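Clutter in the bin vs. clean table when recording demonstrations for a pick policy

Radoslava Trnka
asked in October

I am recording teleoperated demonstrations for a policy that has to take items out of a clear plastic bin. Setup is a Franka arm with a two-finger gripper, one camera at the wrist and one fixed camera looking along the table. The policy was first trained on demonstrations with a single item in the bin. It does well there and falls apart once the bin is full.

So far I have considered the following.

1. Fill the bin completely for every episode and let the policy sort it out. Typical contents as the wrist camera gets them: toy bun, yellow foam blocks, a printed card, a few flat things.
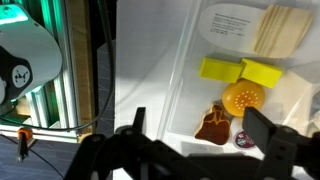

2. Start with one item and add one more after each batch.

3. Keep the bin simple and put the variety on the table around it.

I can only pay for up to 9 hours of operator time. Which of these gives the most per hour? Also, does the fixed camera need to see the inside of the bin? At the moment it mostly sees the table.

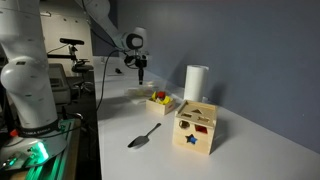
Episodes are stored with the Tosside logger, both streams plus joint positions and gripper width. I can drop either stream at training time without recording again.

Leen Saliba

Option 1, but not with a full bin every time. Draw the number of items at random before each episode and write it in the episode metadata. If you go up in order as in option 2, item count gets mixed up with operator skill: your late episodes will be both the most cluttered and the smoothest, and you can't separate the two afterward.

On the fixed camera: a clear bin on a white table gives it very little to work with. Rims and reflections are weak features and they move when the lights do. I would let that stream carry the approach, where arm pose relative to the table matters, and let the wrist stream carry the last part of the reach.
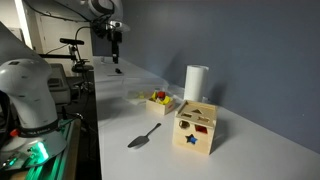

We tested this on our Irkell cell with three seeds per setting. Dropping the fixed stream cost us on the approach and almost nothing on the grasp. Dropping the wrist stream made the grasp unusable. Your numbers will differ, but the test is cheap because you already store both.

Two more things about the recordings themselves:

Lock exposure on the wrist camera. With a white surface and a black gripper sharing the view, auto exposure will shift as the fingers come down, and the policy can learn brightness as a cue for height.

Move the items on the table between episodes, including the ones nobody is going to pick. A shape sorter that sits in one spot for the whole set becomes a landmark. Shift it, rotate it, and leave it out of some episodes.

Ebuka Adeleke

just fill it up. more data fixes it. we used Walar for labeling and never looked at clutter

Wenceslao Iturra

I agree with Leen Saliba on random counts and would add a note on containers. If the bin is the only container in the set, the policy tends to treat any wall near the fingers as the bin wall. Add a second container with opaque sides and have the operator work between the two. Clear plastic seen edge-on from the wrist is a pale band with softened shapes behind it, and a wooden side blocks the view completely. The policy should have examples of both.
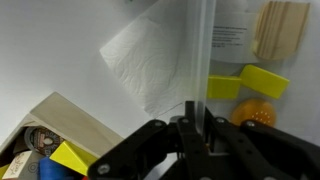

Keep the failed grasps too, with a flag. We discarded ours during the first month and had no recovery behavior at all - the arm would close on air and carry nothing to the target. Putting back three failed attempts for each item was enough to get a second try out of it.

For the budget: split the hours in half, train on the first half, look at where it fails, and then decide what the second half should contain.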